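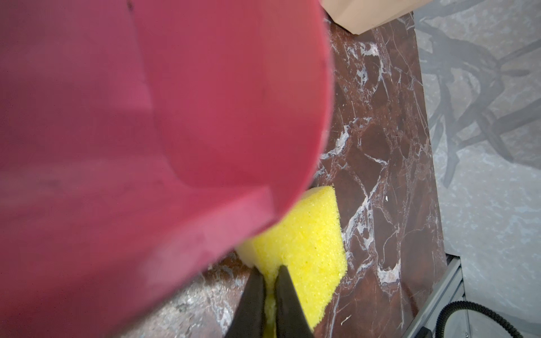
Red plastic, close up, slightly dusty.

Thursday, plaster bench
Posted by Heidrun Steiner
Print | E-mail

Panels for the Orau stairwell, continued. Panel 156 has cracked. It cracked overnight, in the same corner as 155, and with what I can only call confidence.

Mix as written on the back: Baumgartner putty, one part; Timel sand, three parts by volume; goat hair teased in by hand until I was bored. No gypsum. Float finish after the first stiffening. Same backing coat as the rest of the series, same wetting down the night before. The crack starts at the upper left, wanders toward the middle, thinks better of it and stops. Hairline, but you can get a fingernail in it.

Theories so far. The sand is the obvious suspect. The new Timel delivery is finer than the last one and I let it go because it looked so nice. Ran it through the sieves this morning and a lot more went through the smallest mesh than I'd like. Fine sand wants more water, more water means more shrinkage, and I have been telling apprentices this for years with a straight face.

Second theory is the draft from the loading door. Panels on the left end of the rack do worse. I moved that rack in the spring to make room for the mixer, and I remember being very pleased with how sensible it was.

Third theory belongs to the Cestell rep, who phoned at 11 and feels we should be using Cestell additive. He feels this every time he calls. He hadn't seen the panel. I told him it was a lime job and the owner wants lime, and he said the additive was "very lime friendly." Wrote that on the wall above the sink.

What I did today:

Knocked up a fresh batch with the old coarse sand, what's left of it, mixed half and half with the new. Stiffer than usual. Heavy on the wrist, stayed on the hawk nicely. Laid it on 157 and 158. Put 157 at the left end of the rack and 158 on the far side under damp burlap. If 157 goes and 158 doesn't, it's the door. If both go, I'll ring Timel and be unpleasant. If neither goes I will have learned very little and have two good panels, and I can live with that.

Hair: the bag says cut to 14 mm, which would be fine if the goats had been told. Lengths all over the place. Pulled out the clumps.

Color is drying paler than the stairwell sample. Don't panic yet. The sample had who knows how many winters of stove smoke on it, and the part I scraped behind the handrail is close to ours.

To do: sheet over the door. Soak the new backing boards tonight, properly this time. Find the good float, which is not on its hook. Order sand, coarse, and look in the bag before signing.

Also the tub of putty at the back has a skin on it. Somebody left the water off the top. I have checked the handwriting on the lid and it was me.

Comments (3)

martin_k: Had the same corner crack on a ceiling job. It was the door. It's always the door.

Plasterwife: The float is in the van, under the seat. You put it there so you wouldn't lose it.

H. Steiner: Found it. 158 looks fine this morning, 157 is sulking but whole. Will give it the weekend.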